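Kolora Drawer and Toast set, for demonstration recording

Set no. 574. In stock, ships from October.

What you get
Red drawer box, sleeve plus sliding tray, white loop handle on the front
Toy bread slice
Printed start position sheet
Task text in English, plain wording, edit it how you like

A small manipulation task for people collecting teleop or kinesthetic demos. Grip handle, pull tray, pick up toast, toast in tray, push shut. Five stages, you can log them as one long episode or cut them up. We cut them up. Bukum recorder exports both ways, tick the box before you start and not after — re-splitting 200 episodes by hand is a miserable afternoon.

How many episodes
Start with 200 on one arm, toast and box in fixed spots. Train something, look at where it fails, then collect more around that. Our own reference set is 700, all human driven, no scripted ones. Policies trained on the first 200 mostly learned the pull and fumbled the bread. Your arm will differ.

Set-up notes
Flat surface, box back towards a wall so it doesnt skate off when you push the tray in. Leave clear space to the side for the arm to come through.
Camera views: 2 as a minimum, one high and one at the wrist. Check the wrist view with jaws open, you want both fingertips in shot and some of the work as well.
Keep the exposure locked. Auto exposure drifts when a dark arm fills half the picture and then your colours are all over the shop.
Move the bread between episodes. Small turns count. Operators get lazy and put it back in the same spot every time, so use the position sheet.
Record the failures too, flag them, dont bin them. Slipped grips are handy later on.

Views from a Kolora session, drawer shut and drawer open:

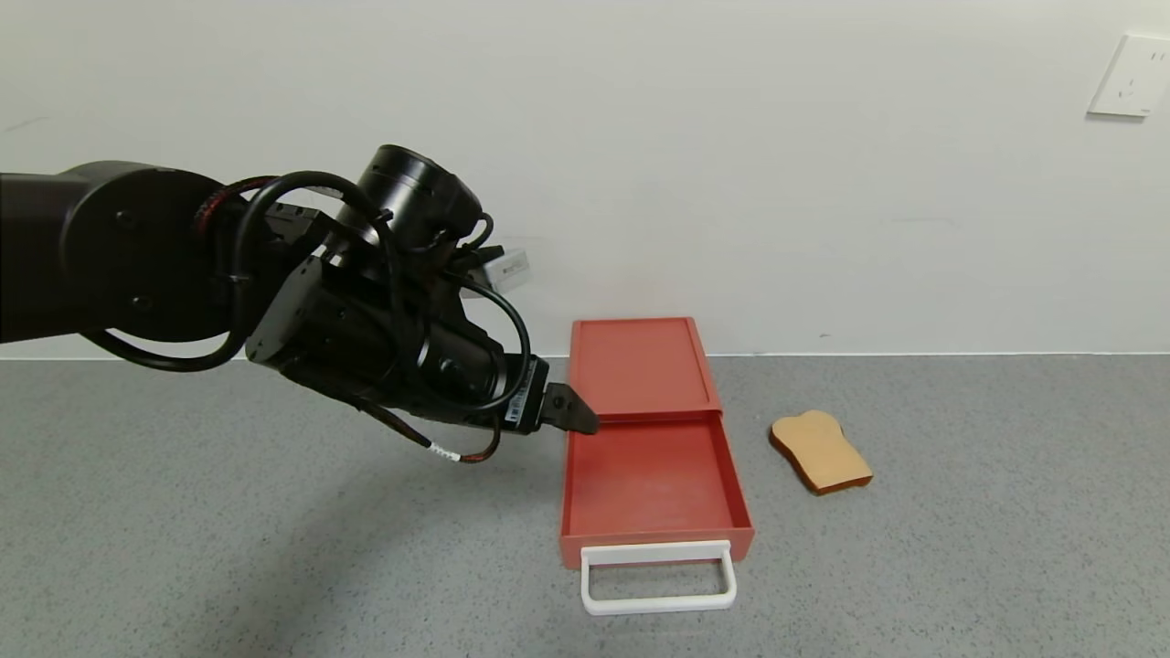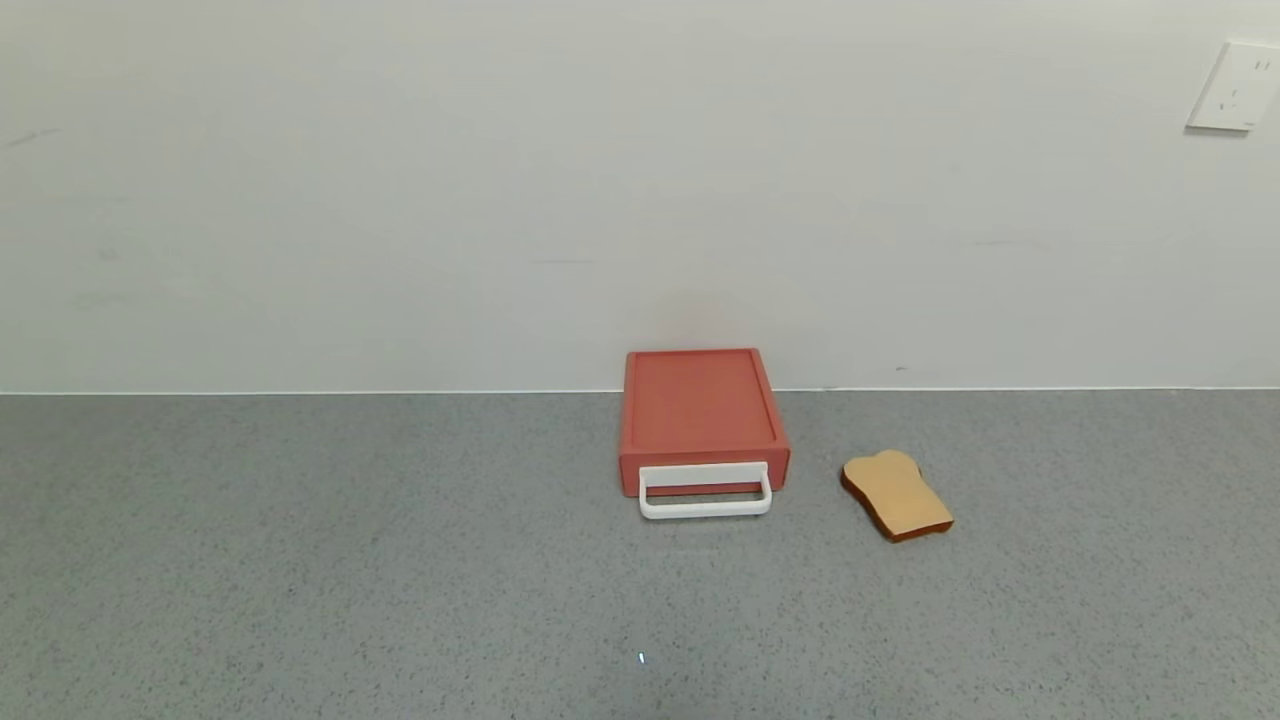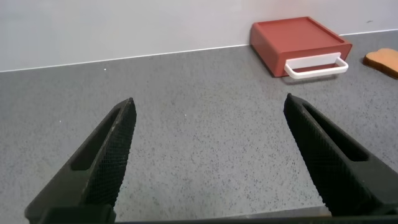
Fit with grippers
Two-finger parallel or angled jaws both fine. Textured pads are better on the handle than smooth ones. Suction — not tested, wouldn't bother. If your fingers are too fat for the loop, hook the lower bar with one tip and drag, that's a fair strategy and worth having in the data anyway.

Spares
Tray, handle and bread all sold seperately. Handle clips wear first. Labs in a hurry should order an extra bread slice with the set, they go missing.

Also works with
Erance episode viewer (drag the folder in, stage labels show along the bottom)
Þorgeirsson wrist camera bracket, short version only. The long one knocks the sleeve on the way down.

Questions about bulk orders or the reference data: ask for Nanna Hafstein at the Kolora desk, mornings are best. Put the set number in the subject line please.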